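Drop-Off Basket Service: Frequently Asked Questions

Updated Friday, April 21, 2023

How does the basket service work?
You bring in clean clothes, we fold them and put them in baskets, and you pick them up. We do not wash or iron. Orders left before noon are ready the next business day.

Where do I drop off?
At the Plimholm counter, to the left of the main stairs. Ring the bell if the shutter is down. The Niazi building no longer takes drop-offs. That desk closed in March.

What does it cost?
The first basket in an order is $4. Each additional basket in the same order is $3. There is no charge for the basket if you bring it back within 17 days.

Can I use my own basket?
Yes, if it has straight sides and will fit on our shelves. Wire baskets are not accepted because knits catch on them. Put your name on a tag tied to the handle, not on tape.

What are your baskets like?
The small size, which we list as the Weta, is rectangular and woven, with an opening in the end wall to use as a handle. Folded T-shirts go in flat. We fold them so a printed design ends up on the outside, and you can find the shirt you want without unfolding the rest. 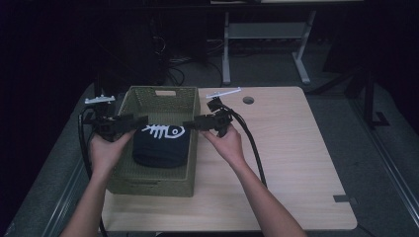
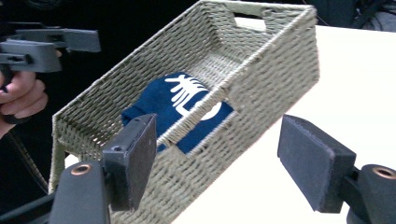
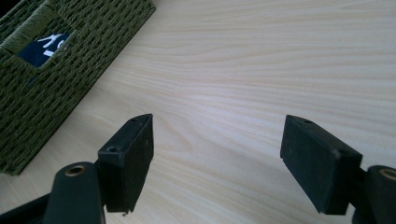
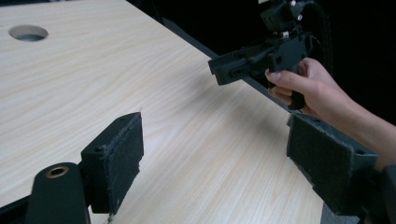
How many shirts fit in a small basket?
That depends on the fabric and the size of the shirt. We stop at the rim. Anything over that goes into a second basket and is charged as one, so tell us on the form if you would like a call first.

Do you fold sweatshirts and pants?
Yes. Hooded sweatshirts are folded with the hood tucked in and need the large Nikard basket. We do not take suits, fitted sheets or anything with pins left in it.

Can you sort by person?
Yes, if the clothes come to us in separate bags with a name on each one. We can't sort a mixed bag.

How do I clean a basket?
Shake it out and wipe it with a barely damp cloth. Let it air dry away from a heater. Please don't put it through the washer.

Something is missing from my order. What do I do?
Call extension 2290 and have your ticket number ready. Lucie McKinnon handles missing items and will check the shelf for you. Unclaimed clothing is kept until the end of the following month.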